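Section 5: Fitting the rail and accessories

Read this section through before you start. The wall panels must already be fixed to the corner posts as set out in Section 4. Two people are needed for steps 1 to 3.

You will need a tape measure, a spirit level, a pencil and the hex key from the Stalero fixings bag.

1. Measure up from the floor on both corner posts and mark each one at 138 cm. If the floor slopes, take the higher side as your starting point and carry the mark across with the level.

2. Slide one rail bracket on to each post and tighten the bolts by hand only.

3. Lift the rail into the brackets. One person holds it while the other checks the level. Adjust the brackets until the bubble sits in the middle, then tighten all bolts fully.

CAUTION: Do not hang anything on the rail until every bracket bolt has been tightened. A loose bracket can slip down the post without warning and trap fingers.

4. Clip the accessory of your choice on to the rail. Racks, shelves and tool cups from the Stalero range all use the same clip. Push the top edge on first, then press the bottom until it clicks.
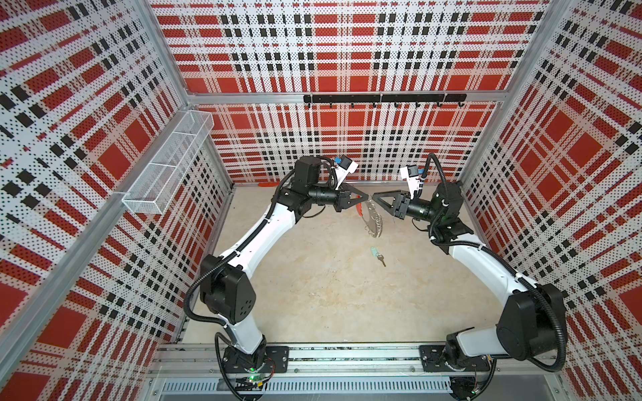

5. Pull gently downwards on the accessory. If it moves, take it off, wipe the rail with a dry cloth and fit it again.

Note: Fittings from the older Brokorholm range have a narrower clip. They will go on to the rail but will not lock. An adaptor (part 469) can be ordered from your dealer.

Loading

The rail will carry up to 20 kg, spread evenly between the posts. Keep heavy items near the ends. Shelves fitted straight to the panels have their own limit, which is stamped on the underside.

CAUTION: Never use the rail to steady yourself or to support a ladder.

Care

Wipe the panels with warm water and a little washing-up liquid. Do not use scouring pads or anything containing bleach, as these will dull the printed finish. Dust gathers in the holes and is best removed with a soft brush before wiping.

Check the bracket bolts a week after fitting and every August after that. Replace any bolt with a worn head. Spares are sold in bags of 5.

If a panel rattles when the door is shut, go back to Section 4, step 6, and check that the rubber strips are seated along the full length of the post.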